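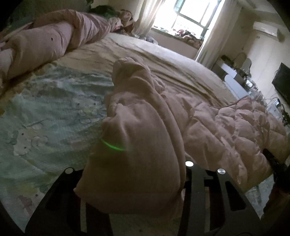

Slide 1. Pink fleece in the gripper, mint-green sheet behind it.

Good afternoon, and thank you all for staying past the coffee. I'm Jamie Bickerstaff, I look after home collection for the Semix project at Lightfoot, and I've been given 37 minutes, which anyone who has worked with me knows is a dangerous thing to hand me.

(Let people settle. Check the mic.)

So, bedrooms. When we started in February we thought kitchens would be the hard ones. Cups break, drawers stick, all that. Then we sent people to Windovton to tidy beds with the hand-held grippers, and I have been happily eating my words ever since. A cup is the same cup wherever you put it. A fleece has a new shape every time you pick it up, and our learning system has to cope with every one of those shapes.

We have 122 bedroom sessions that I'm comfortable training on. I'd love to tell you they were all good the first time. We threw out plenty, and mostly for the same reason – people were too neat! They smoothed the blanket before they started recording, bless them, and we ended up with lovely examples of a bed that hardly needed making. Now the instructions say to leave the room the way you live in it. Stuffed toys on the windowsill, things all over the dresser, leave them be.

(Slow down here, this is the part they asked about last time.)
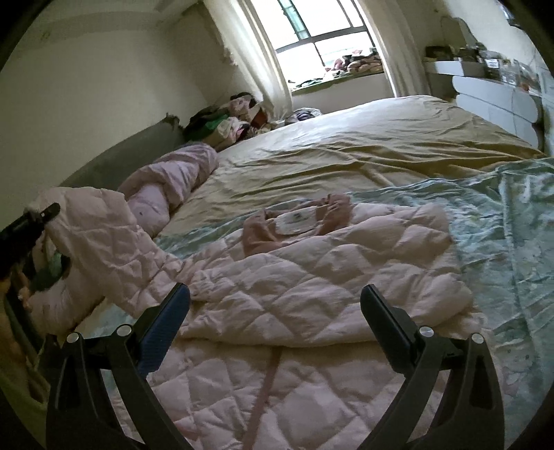 Which brings me to soft things lying on other soft things. If you have a pink garment on a pink quilt, where does one stop and the other begin? You and I know from years of laundry. The model has only what we show it, so we ask for the same pickup 8 times in a session, starting from a different heap each time. Drop it, let it land however it lands, go again. It's dull work and I'm so grateful to the people who do it with good humor.

A few things I would pass on to anyone starting out. Open the fingers all the way before you reach in. Take a real pinch of cloth, more than feels polite. And if you grab two layers by mistake, please keep recording while you let go and try again. We used to cut those bits out, and I wish we had them back, as the recoveries teach the model a great deal.

(If time is short, skip the Idov comparison and go straight to questions.)

Idov is our labeling tool, and it has nine tags for cloth. We mostly use "lifted," "dragged" and "snagged." I'd like to argue for a tenth, for when the blanket comes along for the ride, and I'll happily take your suggestions on what to call it.

Recent talks
Sorting socks with two hands
What we ask of home collectors
Labeling cloth in Idov
Windovton kitchens, first results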